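17 February work is the wrong form for the log header, so the entry date stands as filed.

February 17, 2026
By the cell maintenance desk, Pirkorthorpe

Ticket 151 - Clonitz gripper, handle slips when lifting a whisk

Status: closed

Reported problem

The hand-held gripper on the Clonitz cell lets round handles turn between the pads. Flat items such as spatulas and boxes are fine. With a whisk, the handle goes in straight and then rolls to the right as soon as the tool is tilted. The operator had already closed the jaws further and it made no difference.

What was checked first

Jaw travel was normal and both sides reached the closed stop together. The joint housings had no side play. The bushings in the arm links were cleaned and looked over, and none was worn enough to change. The cable bands on the linkages were left as they were, as the cables had enough slack at full opening.

The pad screws were the next thing. The right one took a good part of a turn before it was tight. The left one was already tight. This helped a little but the handle still rolled on two lifts out of five.

Cause

The left pad had a film of something on its gripping face, most likely the silicone spray used on the rail in October. A dry cloth did not shift it. The pad had also been refitted slightly twisted on its mount, so a round handle was touching it along one edge only.

Fix

Took the left pad off, washed it in warm water with washing-up liquid, rinsed it and left it to dry for 18 minutes. Rubbed the face lightly with 600 grit paper and wiped it again. Refitted it square to the right pad using the Qian setting block, then tightened the screw by hand with the short key - do not use the driver on these, the thread in the mount is soft.

For the check after refitting, use the whisk with the thick pale handle. Hold it upright with the wires pointing down and a pad on each side of the handle, and look straight along the tool to see that both pads meet it evenly.

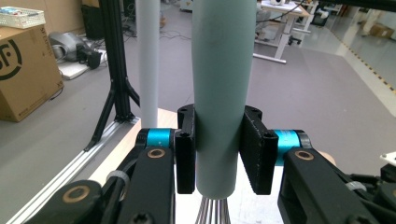
Test after the fix

Lifted the whisk and tilted the tool left and right, then repeated with the jaws closed more gently. No rolling on any lift. Put the cell back on the Gresusent job and ran it for about 3 hours with no further slips.

Left to do

Order a spare pair of pads. Move the silicone spray out of the drawer where the gripper tools are kept. Add the pad screws to the monthly check sheet, after the bushings.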